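コインランドリー「グリベント洗濯室」が改装、ドラム式を入れ替え　10月から夜も利用可能に

オルタード地区の共同洗濯室「グリベント洗濯室」(Grivent)が改装を終え、10月から営業を再開した。古くなった縦型の洗濯機をすべて撤去し、前面に扉のあるドラム式に入れ替えた。利用時間もこれまでの午後6時までから、午後10時までに延びている。

洗濯室は集合住宅の1階にあり、住民のほか近隣の人も使える。運営するジェドコム管理によると、昨年度の利用は1579回で、このうち153回は毛布やカーテンなどの大物だった。縦型では大物が槽の上に浮いてすすぎが残るという苦情が続いており、機種の変更を決めたという。

料金は標準コースが1回300円。乾燥は別料金で、料金表は入口の掲示板に貼り出している。支払いは硬貨のみで、両替機は入口を入って左側にある。洗剤は各自で持参する。柔軟剤の自動投入は当面使えない。

洗い場の床は張り替え、排水口の位置も壁寄りに移した。以前は雨の多い時期に排水の戻りがあり、奥の2台が使えなくなることがあった。配管の工事はヴォンドラーチェク設備が担当した。工期は当初の予定より延びたが、追加の費用は生じていないとしている。

洗濯かごの扱いも変わった。これまでは利用者が持ち込んだかごを棚に置いたままにする例が多く、持ち主の分からないものがたまっていた。今後、置いたままのかごは月末にまとめて管理室へ移す。洗濯室を担当するムアンメル・ビルギンさんは「洗い終わった衣類を床に置かずに済むよう、かごは機械の前に置いて使ってほしい。通路の側に出すと、後ろを通る人がつまずく」と話す。

扉の窓は丸く張り出した形で、閉めたままでもドラムの中が見える。小さな靴下やハンカチはドラムの奥やゴムの溝に残りやすく、再開後の最初の週にも忘れ物が管理室に届いた。ビルギンさんは、取り出した後に手で一周なでて確かめるよう呼びかけている。

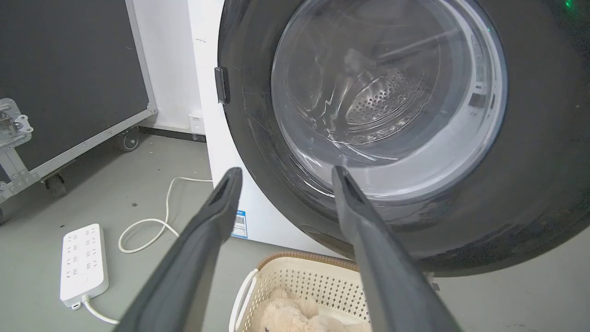

洗濯が終わった後、扉は閉めておくのか。

次の人が使うまで少し開けておく。閉め切ると中に湿気がこもり、においの元になる。ただし小さな子どもを連れて利用するときは、そばを離れる前に必ず閉める。

機械の不具合は管理室の窓口で受け付ける。午後6時以降は掲示板の用紙に機械の番号と症状を書き、窓口横の箱に入れておけば、翌朝に確認する。途中で止まった場合の返金も同じ用紙で申し込める。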